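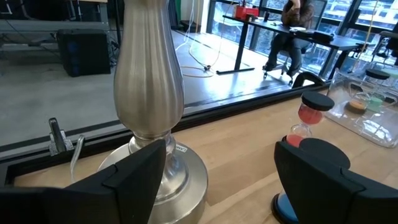
Was kostet ein Greifarbeitsplatz im ersten Jahr, wenn der Arm selbst schon bezahlt ist? Rechnen Sie mit einem Drittel des Kaufpreises für alles, was danach noch kommt: Ersatzfinger, Kabel, Tischaufbau, Testobjekte und die Stunden, in denen jemand daneben sitzt.

Mit dieser Zahl ist die Gruppe Zorham in die Planung für die nächste Runde gegangen. Fadi Semaan hat dafür die Belege des laufenden Jahres durchgesehen und neu sortiert. Bisher standen Greiferteile, Kamerahalterungen und Tischzubehör zusammen unter »Verbrauch«. Ab Januar bekommt jeder Posten eine eigene Zeile, damit bei der Bestellung klar ist, aus welchem Topf bezahlt wird.

Der größte Einzelposten bleibt die Greifmechanik. Die Finger nutzen sich an den Kontaktflächen ab, bei glatten und harten Gegenständen schneller als bei Stoff oder Karton. Leltwood liefert sie nur paarweise, ein Satz kostet 578 Euro netto. Geplant sind 3 Sätze pro Arbeitsplatz und Jahr. Wer mehr braucht, meldet das bitte vor der Sammelbestellung an, Einzelbestellungen laufen ohne den Rahmenrabatt und dauern länger.

Bei den Handgelenkkameras bleibt es beim jetzigen Modell. Wir hatten überlegt, auf eine höhere Auflösung zu wechseln, aber dann müssten auch die Rechner an den Arbeitsplätzen mitwachsen, und dafür ist im kommenden Jahr kein Geld da. Eine Ersatzkamera pro Raum wird eingelagert. Ausgegeben wird sie gegen Unterschrift.

Neu im Plan ist ein fester Betrag für Gegenstände. Gebraucht werden Dinge aus Haushalt und Büro, an denen ein Greifer Unterschiedliches zu tun bekommt: Metall mit spiegelndem Fuß, eine Sanduhr aus Glas, durchsichtige Kunststoffdosen, kleine runde Teile. Das meiste davon ist billig. Teuer wird es dadurch, dass bisher jeder für sich einkauft und die Quittungen einzeln erstattet werden müssen. Künftig gibt es eine Liste bei Chidiac, von der gemeinsam bestellt wird. Eigene Vorschläge können bis Freitag eingetragen werden, bitte mit Maßen und Gewicht. Gegenstände über 30 Zentimeter Höhe nehmen wir vorerst nicht auf, sie passen nicht in die Regalfächer.

Unterschätzt haben wir die Kabel. Netzteile, Verlängerungen, USB-Leitungen in passender Länge, Zugentlastungen und Klemmen für die Tischkante waren im alten Budget gar nicht vorgesehen und wurden aus der Reserve bezahlt. Für das neue Jahr ist ein kleiner Sammelposten eingestellt. Kabelbrücken für den Boden gehören ausdrücklich dazu und müssen nicht mehr gesondert beantragt werden.

Offen ist noch der Wartungsvertrag. Lovutby hat zwei Varianten angeboten: eine mit Austauschgerät innerhalb von fünf Werktagen und eine ohne. Die erste ist deutlich teurer, deckt aber auch Schäden am Handgelenkflansch ab. Semaan empfiehlt sie für die Arbeitsplätze, die täglich laufen – für die übrigen reicht die einfache Variante. Entschieden wird das zusammen mit dem Gesamtplan.

Die Tabelle mit allen Posten liegt im Projektordner unter »Beschaffung«. Änderungswünsche bitte direkt in die Kommentarspalte schreiben und nicht per Mail schicken. Bei Rückfragen zu einzelnen Lieferzeiten hilft Fadi Semaan weiter.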